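Running a Small Local Museum
Handout 4: Taking Things In (and Sometimes Not)

Read this before the session. Bring a pencil. Pens are banned in the store and you may as well get used to it now.

1. The doorstep problem

Most objects reach a small museum in a carrier bag. The bag is put down on the front desk at five to four, the person says "I thought you'd want this", and by the time anyone has found the forms they are back in their car. You now own a butter churn. Or rather you don't own it, and this will matter a great deal in 30 years when a grandson asks for it back.

Legally the thing is still theirs until they sign it over. Practically it is yours, to dust and to trip over. The museum at Balley spent most of one May trying to work out who had left it a set of dairy scales, and then found the same scales in its own catalogue under a different number.

The rule for this course: no form, no object. Take a name and a phone number at the very least, tie a temporary label to the thing, and write it in the entry book before you put the kettle on.

2. What the entry form needs

Name and address of the person bringing it in.
Whether they own it, or are bringing it for an aunt.
What it is, in plain words.
What they know about it, in their words.
Whether it is a gift, a loan or an enquiry.
Signature, both sides.

"Permanent loan" is not one of the options. A permanent loan is a quarrel with the date left off. If somebody insists, offer a fixed term and put the end date in the diary.

3. Deciding

Your collecting policy should fit on one side of paper and should say no to most things. Ask whether the object has a link to the place, whether you have one already, and whether you can look after it. The Zurnico brickworks collection holds 11 flat irons. Not one of them was made, sold or used at a brickworks. Each was accepted by a kind person who didn't like to refuse.

Learn to refuse. "We can't give it the home it deserves" has served the profession well and is very often true.
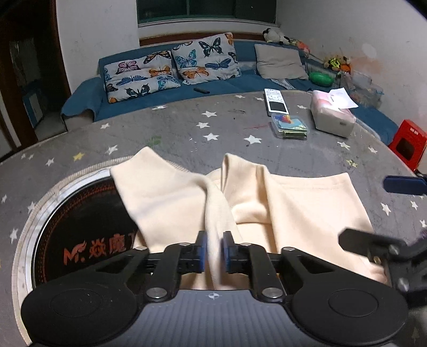

Textiles deserve a section to themselves, and this is it. They make up a third of what is offered to a local museum and cause most of the trouble. Moths like them, light fades them, and they arrive folded the way they were folded in the wardrobe, with the creases well set in. Work clothes and everyday knitwear are much rarer in collections than wedding dresses, so don't turn up your nose at something plain. When you write up a garment, start with how it is made. A stitched hem like the one on the cream top above goes into the record, along with the type of sleeve, the fastenings if any, and every stain. Do not wash out the stain. The stain may be the only interesting thing about it.

Number a textile by sewing on a cotton tape, never with a pin, and never with one of those clever plastic tags. Pad the folds with acid-free tissue and refold along different lines when you check the box.

4. Numbering

Year, then the order of arrival within the year, then a part number if there are parts. A teapot with a lid is one object in two parts. A box of 60 glass slides is one object in 60 parts, and you will be numbering all of them, so clear an afternoon.

Do not invent a system. Retamal's first curator had one based on colours and the initials of donors, and took it to the grave. There are 3000 objects in that building and a fair few are still listed as "Green, H, large".

5. The computer

Several of you will be using Bekalance for the catalogue. It is fine. It will let you type anything at all in the location box, including "under stairs?", and will never complain. Agree a list of location names first and stick it to the wall by the screen. Print the register once a year on decent paper and keep a copy in another building.

For next time

Pick one object from your own museum with no paperwork. Write down what you know for certain, then what you have been told, on separate sheets. Expect the first sheet to be short.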